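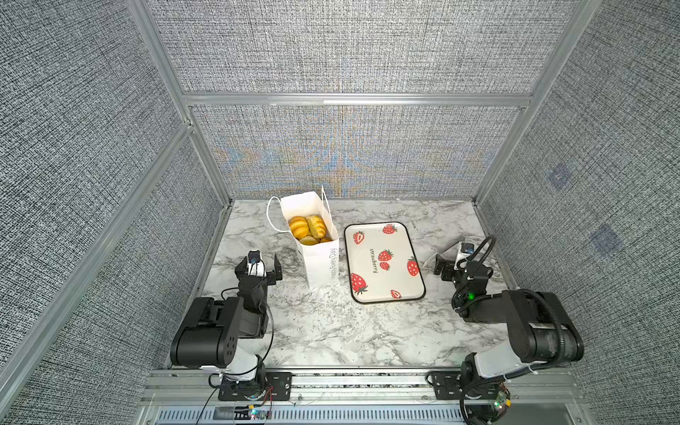

Search this site Enter keywords Go

Shell rolls and strawberry trays bring a crowd to Callano

Print this story E-mail this story

January 2022

The bread table is back at the Callano hall, and it is bigger than ever! The Korkden Baking Club opened its winter season there this month with 1,520 rolls, most of them the golden-brown kind with ridged, shell-like tops that people in town have been asking for since the fall bake. By noon there was one rack left, and by one o'clock there were only crumbs and a very happy line of people heading for the parking lot with their bags.

The club sells its rolls four to a bag, in white paper shopping bags with rope handles. It's a simple way to do it, and it works well. The bags stand up on their own and the handles are easy on the fingers if you're walking home up the hill to Vokham with two or three of them. Bring a used bag back in good shape and you get a free roll next time.

New this season are the serving trays. They have a black rim and a cream-white base covered in big red strawberries, with the word "strawberry" written across the middle in dark script, and they are about as cheerful as anything you could put on a breakfast table in the middle of winter. The club ordered a batch to use at the tasting counter, and so many visitors asked where to get one that a second order has gone in. Four shell rolls fit on a tray with room left over for a dish of butter and a knife. Anyone who wants one can sign the sheet by the door.

The tasting counter was the busiest spot in the building. Rolls were pulled apart while they were still warm and handed around with plum jam from the Jitaru orchard, and the jam sold out even before the bread did — some 2,000 spoonfuls, by the kitchen's cheerful guess. A seeded roll and a small rye loaf were on the counter too. The rye got plenty of praise, especially from people who like a thick crust, but the shell rolls were clearly what most had come for.

At the October bake the club sold 1,099 rolls and ran short well before lunch. The kitchen added a second oven after that, and the bakers started the dough the evening before, with the last trays shaped at five in the morning. The ridges are pressed in by hand just before the final rise, so every roll comes out a little different.

The next bake is planned for the end of the month, same hall, doors at nine. Orders of a dozen or more should be placed two days ahead at the Callano hall desk. Rolls can be frozen the day they're bought and warmed in a low oven for ten minutes. Strawberry trays from the second order can be picked up at the same time.

Print this story E-mail this story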